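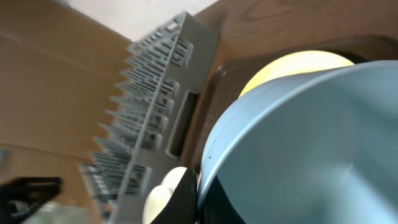
Fig. 1. Light blue bowl, dark brown tray behind it.

Dish Washing and Water Use in Shared Student Kitchens
Katia Orlandini and Pierina Bassi
Final version, 12 Jul 2024

Why we did this

Our building pays one flat water bill so people don't think about it. We wanted to know how much goes down the kitchen sink and if a simple change would bring it down. Two kitchens, Caruso floor and Jondo floor. Same size sinks, same faucets.

Method

Clip-on flow meter on the cold and hot lines, read every evening in May. First half of the month no changes. Second half we put a plug and a wash basin in each sink and a sign asking people to fill it instead of washing under the tap. Dish soap was Dulex in both kitchens, bought by us, so that part stayed the same. Short survey at the end, 20 people answered.

Results

Before the basins: 2,642 liters for both kitchens together. After: 990 liters on Caruso alone, Jondo we can't give a fair number. The Jondo meter slipped loose for a few evenings and we didnt catch it right away. So no clean before/after total, sorry. Caruso readings look ok.

Survey – most people said they rinse under running water out of habit. Several said they don't trust a basin of soapy water once there's been a greasy pan in it. Fair point. One person wrote that the sign was "bossy". Almost everyone said they'd keep using the basin if somebody else emptied it.

Problems

Exam week fell in the second half. People ate out more, or lived on cereal, and we have no way to seperate that from the basins. Should have run one kitchen with basins and one without, at the same time. Also the meters don't tell dishes from filling a kettle.

Next time

Longer run, a control kitchen, tighter clamps on the meters. Nicer sign. Pierina wants to log hot water on its own – heating is probably the bigger cost anyway. The Ollberg floor has already said we can use their kitchen.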